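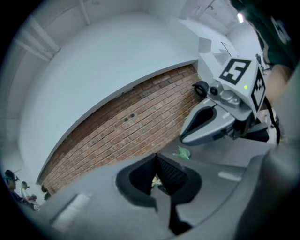 Sourdough in a Shared Kitchen: What We Learned About Rye Starters in Two Flours
Project report, spring term
Jummai Shehu and Leif Kjærgaard
Supervisor: Unnur Ásgeirsdóttir

Background

We both grew up in houses where somebody was always feeding a jar of something on the windowsill, so when the time came to pick a topic it didn't take us long. Leif's grandmother swears that rye from a small mill rises better than rye from the supermarket, and Jummai's aunt swears that it makes no difference at all. We thought it would be nice to be able to tell one of them she was right (we have not yet decided how to break it to the other).

Our question was a small one. Does a starter fed with stone-ground rye from the Storberg mill rise higher than one fed with ordinary Drimari rye, if everything else is kept the same?

What we did

In May we split one mature starter between two sets of glass jars. One set got Storberg flour and the other got Drimari. Every jar was fed each morning with equal weights of flour and water, and we put a rubber band at the level of the paste right after feeding. Then we measured the height above the band with a ruler at lunchtime and again before we went home. Védís Hafþórsson kindly took the weekend readings when we both had the same cold, and we are very grateful to her.

By the end we had 253 readings for Storberg and 151 for Drimari. The numbers are so uneven because we had to throw out a whole run of Drimari jars after a lid was left screwed tight overnight - a sad and rather smelly morning.

Results

The Storberg jars rose higher on most days, and they got to their peak sooner. The gap was widest in the first week and then shrank. By the last week we often had trouble telling the two sets apart without looking at the labels, although the Storberg jars still smelled a little fruitier to both of us.

Discussion

We think the early difference may come from the bran, as the stone-ground flour is noticeably coarser, but we did not test this. The kitchen also got warmer as the weeks went on, and we only wrote down the temperature on school days. If we did it again we would keep the jars in a cooler with a thermometer inside, and we would start with spare jars of each flour.

We baked with both starters on the last day. The Drimari loaf was eaten first.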